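Tips from the test kitchen: choosing hands for wet jobs

Posted 12/01/2023 by Chinyere Tijani

Regular readers will know I have strong views on rubber gloves and stronger ones on descaler. Since the winter we've been comparing robot hands at Cesteo, and I can report that the old rule holds: the kitchen always wins the first round. What follows is for anyone setting up their own trials with a sink, a dishwasher and a machine that has never met either.

Start with the dishwasher door

Everybody wants to begin with a wine glass. Begin with the door. It is large and cheap to repair, and it tells you more about a hand than any glass will. Try the grip at the top corner, then at the middle of the edge, and write down which one the hand can let go of cleanly. Letting go is where most of our bad language comes from.

Leave the racks empty for the first week. You will be tempted to put one mug in, for morale. Chidubem Ugwu was tempted, and we are now a mug short.
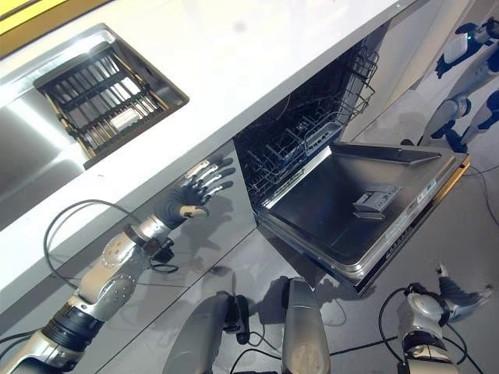 Before you run anything, sort out your cables. Mine get a slow rehearsal: move each arm by hand through the full reach, watch every loop, and note where it would like to catch. A loop that looks generous with the arm down can be tight as a fiddle string with the arm up. Cloth tape is kinder than zip ties, and comes off without a knife.

Five fingers or a simple gripper?

The five-fingered hand is the one visitors like. It's also the one with the most places for washing-up liquid to go. For doors and rims it earns its keep, as the fingers can wrap round an edge and stay there while the other hand gets on with something. For fishing about under a basin lip, I'd take the plainer Usetti gripper every time – fewer joints, less sulking.

If you're testing two hands at once, give each its own job. Ours have a bad habit of meeting in the middle. One holds, the other hovers until it's told, and the script for the second doesn't start until the first has been still for 2 seconds. Bronside's controller lets you set this in a menu. The Nwankwo one makes you type it out, and then forgets it when you switch off, so keep a copy on paper by the kettle.

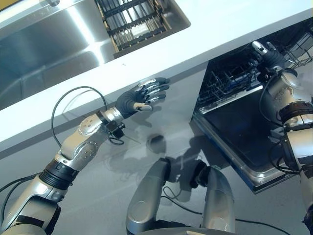 Right hand on the dishwasher door, left hand waiting at the worktop.

Mind the shine

Stainless steel is lovely to cook beside and a misery to point a camera at. Every bright streak in a sink looks like an edge to somebody's software. Things worth trying, cheapest first:

Turn off the lamp you thought was helping.
Move the robot a little to one side and look again.
Draw the blind.
Swap the exposure from automatic to fixed, and leave it alone.

We did them in the opposite order, naturally, and lost most of February.

The wrist camera needs its own round of checks. A view from the head can look perfectly calm while the one at the wrist is full of glare. Open both side by side before you blame the grip.

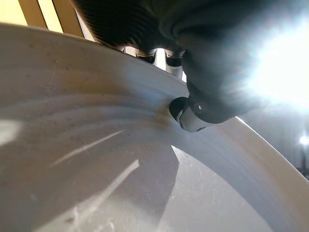 Rims deserve a page to themselves. A curved plastic edge gives a gripper very little to settle on, so come in slowly and stop at first contact. Then back off a touch and come in again. If the second reading disagrees with the first, your force setting is too high or your basin is sliding. A damp tea towel underneath cures the sliding. It won't do a thing for the force setting.

Wipe plastic down between runs, with plain water and a soft cloth. Cream cleaner leaves a film that changes the grip, and you'll spend an afternoon comparing two hands when you're really comparing two layers of polish.

Keeping score

A run counts if it finishes without anyone touching the stop button. We do 3 runs per hand before changing a single setting, then write the result in pencil. The five-fingered hand is ahead on doors, the Usetti is ahead on basins, and the controllers are level, if only because I dislike them equally.

Next time: cutlery baskets. Send spare mugs.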